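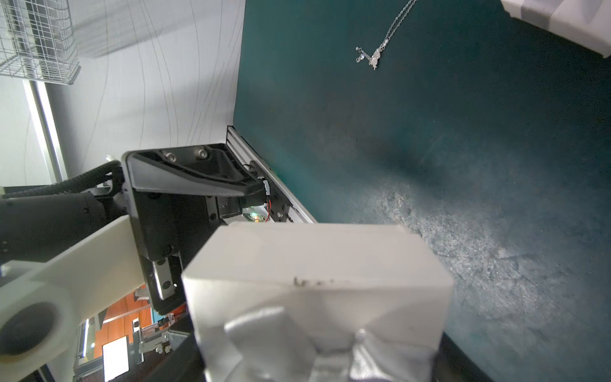 Break a CD early to move to a better rate, or sit tight until December?

Posted 19 Mar 2026 in Savings and Cash

pennyjarhero

Hi everyone! I finally have real savings for the first time in my life and I'm way more excited about interest rates than any normal person should be, so please bear with me.

Last December I opened a CD at Calska Savings. It's a fixed rate and it matures this coming December, so there are 9 months left to go. At the time I was thrilled with it. Then a coworker mentioned that Pratura, which is online only, is opening new CDs at a rate that beats mine by a decent margin, and they only want $1000 to open one. So now I'm looking at my old CD like it's a gym membership I signed too fast.

I called Calska and asked what it would cost to close early. The penalty is $168 if I do it this month. The person on the phone said it comes out of the interest first, and if there isn't enough interest there, out of the money I put in. I didn't know that last part was even possible!

I've got two things I can't work out:

How do I tell whether the higher rate makes up for the $168? I tried to do it on paper and got a different result each time, depending on whether I used a full year of interest or just the part that's left.

And is there a middle way where I take out just some of the money? The paperwork says "partial withdrawals are subject to the terms of the account," and I have read that sentence over and over and it still tells me nothing.

I don't need the money for anything. My emergency fund is separate, in a plain savings account at Trellon Credit Union, and I'm leaving that alone. This is purely about getting the most out of the CD money. I love this stuff now and I want to learn how to do the math myself, so if you can show the steps and not just the verdict I'd be so grateful!

ladder_and_a_half

Oh I love this one, and good for you for calling the bank and getting the penalty as a dollar figure! Most of the threads on this topic stall right there, with everybody guessing at "so many days of interest" and what that works out to.

The reason your paper math keeps changing is that you're comparing two different stretches of time. Pick one finish line and make both choices run to it. Your natural finish line is the day your Calska CD matures in December. So:

First, work out what you'd have on that day if you do nothing. That's your current balance plus the interest from now until then. Your online account may have a "value at maturity" line, which saves you a step.

Next, work out what you'd walk away with if you closed it this month. Current balance, including the interest you've earned so far, minus the $168.

Then take that smaller amount and grow it at the Pratura rate for nine months. An easy way is to multiply by the yearly rate and then take three quarters of what you get. It ignores compounding, which is fine for a first look. If the two choices come out so close that compounding would decide it, the gain is too small to bother with anyway.

Compare that with what you got in the first step. Bigger number wins! That's the whole thing.

A shortcut I use before I even open a spreadsheet: take the difference between the two rates, multiply it by your balance, take three quarters of that, and see if it clears 168. If the extra interest for those months isn't bigger than the penalty, you can stop right there. When I run this on my own CDs the answer is usually "stay put," and I'm always a little let down, because moving money is fun and waiting is boring.

One trap. A lot of people use the full yearly gain in that shortcut, which makes switching look better than it should. The last few months of a new one-year CD come after your old one would have ended anyway, and by then you could have been in whatever new rate you liked with no penalty at all. So those months don't belong in the comparison unless you have a strong feeling that rates will be lower by December. Which is a fair thing to believe! But treat it as a guess and keep it on its own line, so you can see how much of your answer is math and how much is hunch.

Also check how long the Pratura offer is good for and what term it's for. If the great rate is only on a long CD, you're signing up for the same kind of itch all over again, with a bigger penalty for scratching it.

On the partial withdrawal, I don't know Calska's rules. Mine has never allowed it. Hopefully someone else here can help with that part.

Have fun with it! Running the numbers a few ways is the best way to get comfortable, and after this you'll never be scared of a rate sheet again.

tijani_creek_saver

Just leave it. I broke one once and regretted it, rates changed again right after. Set a reminder for when it matures because they roll it over automatically if you don't say anything!!

quartzandquarters

Chiming in on the partial withdrawal question, since I had a CD at Calska until last year and went through this with the branch out in Tijani Creek. Check with them before you rely on any of it, because the terms on mine may not be the terms on yours.

On my account the rule was that you could take part of the money out only if what stayed behind was at least the opening minimum, and the penalty was figured on the part you took, at the same rate as if you'd taken everything. So there was no trick to it. Half the money out, half the penalty. It didn't make switching any better or worse per dollar, it just let you do less of it. I was hoping for a loophole and there wasn't one, but it was still good to know for a rainy day.

Here's what I'd ask them, and I'd ask in a secure message so you have it in writing:

Is the $168 the same next month, or does it change as time passes?
Is a partial withdrawal allowed on this account, and what balance has to stay in?
How many days after maturity do I have to move the money without a penalty?
If I do nothing, what kind of CD does it roll into, and at what rate?

That last one is a big deal! When mine matured it was set to roll into a standard CD, and the standard rate was a good bit lower than the special I had opened it under. I caught it inside the grace period and moved everything with no cost at all. It was so satisfying.

I agree with the first answer on the math, and I'd add one small thing. Taxes. Interest from either bank gets reported, and if you do pay the penalty, the bank should show it separately on the tax form for that year. Where I am it can be taken off your income even if you don't itemize. It won't turn a bad switch into a good one, but hang on to the form.

What I ended up doing, and what I'd cheer you on to try, is 2 CDs in place of one the next time around. Split the money, stagger the end dates, and you'll have a chunk coming free more often. Then when you see a rate like Pratura's you can jump on it with one piece and let the other piece finish. It takes all the agony out of it, and it's fun to have something maturing to look forward to.

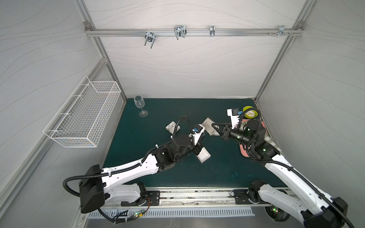 Can new savings go into the Pratura CD while the old one stays where it is?

Opening a second CD at another bank has no effect on the first one. As long as you have the $1000 minimum from somewhere other than your emergency fund, you can put it in at the new rate and let the Calska CD run to December with no penalty.

I'd go that way myself if you have anything left over each month. You get the new rate you're excited about, the old CD keeps doing its job, and by the end of the year you've got the start of a ladder without having planned one. Just see that both banks are insured and that you're under the limit at each, which is quick to look up.

pennyjarhero

You are all amazing, thank you! I did the steps from ladder_and_a_half with my real balance and the extra interest does not clear 168. It's not even that close! I had been using the full year every time I thought switching came out ahead, so that trap was exactly the one I was standing in.

So the Calska CD stays put. I've sent them the four questions about the grace period and the rollover, and the reminder is in my phone for the first of December. I'm also going to open the small one at Pratura as soon as I've saved up the minimum, which should be soon if I behave myself.

Going to go make a spreadsheet now. I have color coding plans. I'll post again when Calska writes back about partial withdrawals, in case anyone else is stuck on that same sentence.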